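What Is a Band, and Why Does It Keep Breaking Up?

A grown-up in your life has probably pointed at the radio and said, "They were better before they split up." You may have wondered who "they" were, what they split into, and whether it hurt.

A band is a group of people who play music together on purpose. Most have a singer, somebody on guitar, somebody on bass and a drummer. The bass player is the one you can't name. This isn't the bass player's fault.

Let's take a band called Lammers. It started in the town of Fultwood, where Vasanthi Salian sang and Crescencio Garrido played drums in a room that also held a freezer. Their first show was watched by 83 people. Their next show was watched by more than 205, and some of those weren't even cousins.

So how does a band get from a room with a freezer to the radio? First it needs songs. A song usually has verses, where the words change, and a chorus, where they don't. The chorus is the part you sing in the car until you are asked to stop.

Then the songs get recorded. Each person often plays alone, wearing headphones, and a producer puts the parts together later. A producer is a bit like a film director, except with more opinions about drums. Lammers played one song 303 times before the producer was happy. It is 3 minutes long. Please be nice about it.
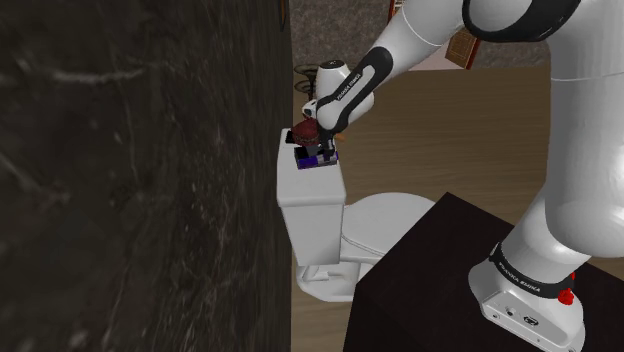
A robot arm reaching toward a toilet, in a computer-made picture.

After that comes the tour, when a band goes from town to town playing mostly the same songs in mostly the same order. It sounds glamorous. A lot of it is sitting in a van. Lammers once drove all night to Gramivberg and arrived to find their name spelled "Lamers" on the poster. Crescencio kept the poster.

Now for the breaking up. People in bands spend more time together than you spend with your brother or sister, and think how that goes. They argue about money, about who wrote which bit, and about who ate the last sandwich. Sometimes one person gets famous faster than the others. That is usually the singer, who stands at the front and has the microphone, which helps.

When a singer leaves to make music alone, it's called going solo. Vasanthi went solo one April and made an album named Vavness. What does Vavness mean? She has been asked many times and gives a different answer each time.

Then, years later, there may be a reunion. The band gets back together, says it was always about the music, and sells T-shirts. Grown-ups buy the T-shirts. Some of them cry at the slow song, and you should pretend not to notice.

Words to know

Chorus: the part that keeps coming back.
Encore: extra songs played after the band has said goodbye and walked off. The band knew it was coming back. So did you.
Solo: alone, or a part of a song where one player shows off.
Roadie: a person who carries the heavy things and knows where the tape is.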